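Yoshinori Ogura has been collecting demonstrations for Hadura since January, and he still won't say whether the thing works. "Ask me when it fails in a kitchen I've never been in," he says. "Then we'll know something."

Hadura is the manipulation project at Detholm, a small firm that would like robots to handle loose household objects. The method is simple to describe. A person guides the arm through a task, the cameras and joint positions are recorded, and the recordings are fed to a model that is supposed to pick up the habit. The company's website talks about robots that "learn the way people do." I read that line out to Ogura and he winced.

"People don't need 2,000 tries to get a watch out of a basin of water," he said. "My niece did it once, at age three, and then she hid the watch."

I asked why watches. He gave me a list of complaints as an answer. Straps curl and flop. Clear plastic cases confuse the vision system. Metal ones throw highlights, and so does water, so a basin with a watch or two in it gives the camera bad information from several directions. An earlier round used wooden blocks, and the success rate looked wonderful in the slides.

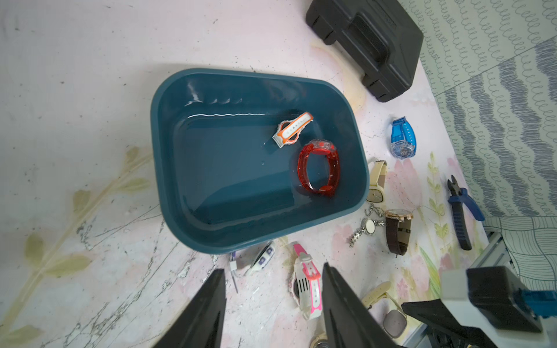
"With blocks you can be sloppy and still look smart," Ogura said. "Here you close the fingers a little early and you've got nothing, or you've got the strap and the case swings. Those are the recordings I want to keep, by the way. There was a fight about that."

The fight was with Goson, the contractor that cleans the data. Goson's rule was to throw out any recording with a failed grasp. Ogura thought this left the model with no idea what to do after a mistake, and he asked for the recoveries to be put back. They settled on keeping up to 50 per session, a number he describes as "picked out of the air by tired people."

He is no kinder about his own side. Every operator has a style, he said, and the model copies the style along with the skill. One operator paused before each grasp. The trained arm started pausing too, and a visitor from Briggs, which is thinking of putting money in, remarked on how carefully it was considering its options.

"It wasn't considering anything," Ogura said. "It was copying a man who was looking at his screen."

So would more data fix it? He shrugged. The last test used 13 objects the model hadn't met, and he wouldn't give me the score - only that Detholm had decided not to publish it. He did say that the next batch would have different lighting and different tables, which he had been asking for all along.

"I like the work," he said, as I was putting my coat on. "I just don't like the way we talk about it."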